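May, bench notes, infotainment unit and the rest of the estate car

Kettle on at half seven, car already on the charger because the head unit flattens the battery if I leave the ignition on while I poke at it. Ramiro has had the screen out twice now and swears the ribbon cable is fine. I believe him, but I've ordered another one from Nollberg anyway, as they're cheap and I'm fed up with guessing.

What it does at the moment: boots, shows the logo, gets as far as the map and then sits there thinking. The radio plays through all of this (nice to have company!) but the volume knob does nothing until the map gives up. I timed it from cold and got 38 seconds to a usable menu. Second go, same again. With the sat nav card pulled out it comes up far quicker, so I'm fairly sure the card is the villain, or the slot it sits in. Dilwyn reckons the slot. He had a Tronent with the same unit and cleaned the contacts with a bit of alcohol on a cotton bud, and it behaved until he sold it. Worth a try before I spend 400 on a refurbished one.

Phone pairing is a separate headache. Mine connects, Ramiro's connects and then drops as soon as a call comes in. We deleted every phone from the list (the previous owner had half the family on there) and paired his fresh, and it held for one call and dropped on the next. Not doing any more on that until the card business is sorted, in case it's all the same sulk.

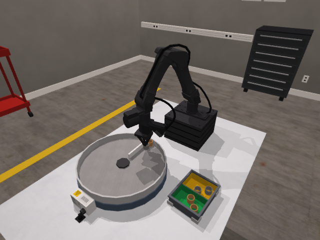

Moved on to the rotary selector in the centre console after lunch, the one that rises up when you start the car. It comes up a touch crooked and clicks twice going into reverse. I took the trim off and there's a crumb of broken plastic under the collar, from a clip I think, so that's in a jam jar with a label on it. The collar wants to be put back dead straight, from directly overhead, the way the black gripper points straight down over the turntable, and I kept coming at it from the driver's side with my elbow on the handbrake switch and getting it cocked. Sat in the back and leaned through in the end. Undignified, but it went on first time. Still clicks, only once now. Ramiro says that's normal and I've no other car to compare it with, so if anyone in here can get me five minutes in one I'd be grateful.

Oil and service bits while I was down there: the book says the next service is 2,000 miles off, the dash says it's due now. I don't trust either. Whoever did the last one probably never reset the counter, and there's only a Jondberg stamp with no mileage next to it. Going to change the oil and filter regardless and reset it myself, then at least we're starting from a number I know. The drain plug washer looks original and I want a new one before I touch it.

Tyres: all four Noguchi, fronts worn on the inside edges. Tracking, surely. Ramiro is booking it in.

Left the unit running on the bench supply with the card out for 20 minutes at the end of the day and it never hung once. Card back in tomorrow after the alcohol and cotton bud treatment, before anything else gets unplugged. Dilwyn, if you read this first, please don't move the trim screws, they're laid out in order on the blue cloth!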